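Gap between two desk panels keeps opening up
Posted in Home Office & Furniture

Manju Singhal
We put two desks together in February to make one long work surface, both the same pale wood pattern laminate, from the Skokton range. The seam between them opens up every few weeks. Pens don't fall through, but paper catches on it and my laptop rocks if one foot lands on the line. I push them back together and by Saturday there is a gap again. The floor is gray office carpet. I don't want to drill through the top. Is there a clamp or a strip that works for this?

Czesław Nowakowski
Tape it. Clear packing tape over the seam, done. Mine has been like that for 3 years.

Margit Kozma
Tape on top will collect dirt along both edges and you'll feel it under your wrist. I'd fix it from below.

First check the heights. Lay a ruler across the seam in a few places and see if it rocks. Carpet lets the legs sink by different amounts, and the side where you sit and lean usually goes down more. If your desks have screw feet, turn the low one up until the ruler lies flat. If they don't, put a square of hardboard under each leg so the weight is spread out.

Then join them. You want flat steel mending plates, the kind with two holes on each side, and short screws. You said no drilling through the top, and you don't have to — measure the thickness of the panel and buy screws a good bit shorter than that. I used 8 plates on a long seam and it was more than enough. Clamp the two panels together before you put the first screw in, or you will fix the gap in place.

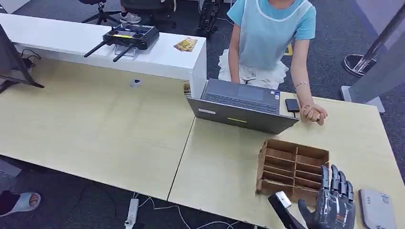 Take everything off before you start, including anything on a raised ledge at the back. I left a monitor on mine and the panels wouldn't pull in square. Once the plates are on, sit down and lean on the desk the way you normally do, then check the ruler again. The feet may need another quarter turn.

If you move offices a lot, get the hook type connectors (Pluvix makes some, other brands are the same thing). They cost more but come apart without tools.

Manju Singhal
Thanks Margit. The ruler does rock, the left panel is lower. I have screw feet and never knew. Will get the plates this week.

Mirko Cattaneo
Same problem here, following. Do the plates hold in chipboard?

Margit Kozma
Yes, if you don't overtighten. Use a hand screwdriver for the last turns.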